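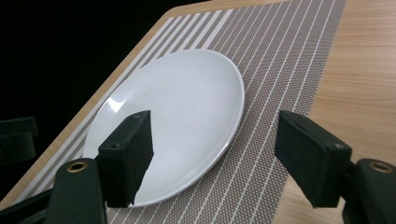 Bolger's hand-held gripper kit is on sale now, and I can't wait for you to try it

Product News | Home Robotics

24th January - Hi, I'm Theda Brandes, and I run the little kit shop at Dadico. We've been working on the Bolger for ages and I'm so happy to say you can order one starting now!

The Bolger is a two-finger gripper you hold in your own hand. You do a chore with it, the kit records what you did, and your robot arm gets something to learn from. We started with table setting (plates, placemats, all of that) as it's what everyone kept asking us for. A shiny white plate on a striped placemat is a pretty good workout for padded fingers, and for the person holding them too - my first tries were not graceful.

Each box comes with the gripper, 2 spare finger pads, a charging cord and a printed guide by Flynn Ruawai, who rewrote it five times and would like you to read it. The pads are held on with small screws, so you can swap them at the kitchen table.

The kit is $316, or $181 for schools. Orders ship from our Stundetcombe workshop within five working days.

"I wanted something my students could pick up and use before the bell rang," says Aroha Harawira, who tried an early kit with her class.

Want a review unit, or just have a question? Ask for Lachlan Katene at the Dadico press desk and he'll get you set up.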